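Cahier d'atelier, préparation de l'exposition Tastel
Novembre

Repris ce matin la liste des prêts. Sturnham confirme les deux portraits à l'huile et le carnet de dessins, mais toujours rien pour le grand pastel. Lilian Temba les rappelle en fin de journée. Si le pastel ne vient pas, le mur du fond de la salle 3 est à refaire et je préfère le savoir avant de commander les cimaises.

Éclairage : mesuré 35 lux sur les aquarelles avec les volets fermés, c'est bon. Les huiles supportent davantage, on garde la température de couleur à 3000 K partout pour ne pas avoir de rupture entre les salles. Essai à refaire à 16 h avec les stores de la verrière baissés.

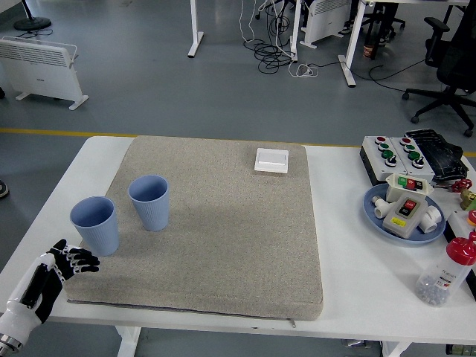 Pour les objets de la vitrine Hayashi, il faut décider de la hauteur des socles et de la teinte du fond. J'avais pensé à un gris froid, Lilian penche pour un ton plus chaud. Le beige-gris moucheté du coussin, avec les deux gobelets bleu clair posés dessus, me fait changer d'avis : le bleu ressort bien sans que le fond prenne le dessus. Demander un échantillon de feutre dans ce ton, et le comparer aux céramiques sous les spots de la vitrine. Le gris froid reste en réserve.

Cartels : la deuxième version est trop longue. Couper les dates de restauration, les renvoyer au catalogue. Corps 18 minimum, fond mat. Le texte d'introduction fait encore près de 2000 signes, à réduire d'un tiers. La notice sur l'atelier de Bomolton est à revoir aussi, on y répète deux fois la même chose sur les élèves.

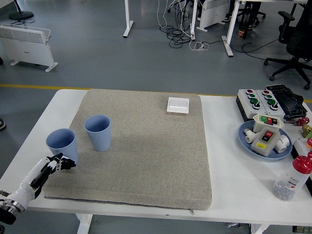 Disposition des pièces dans la vitrine : essayé sur papier un alignement strict, trop raide. On part sur un léger décalage en profondeur. Même principe que les deux gobelets côtelés, celui de droite un peu en retrait de celui de gauche, ce qui laisse lire chaque profil. À reporter sur le plan au 1/10 avant de percer quoi que ce soit.

Reste à faire :
constat d'état du carnet à l'arrivée
devis du transport retour
échantillon de feutre
réponse de Sturnham pour le pastel
clé de la réserve à rendre à l'accueil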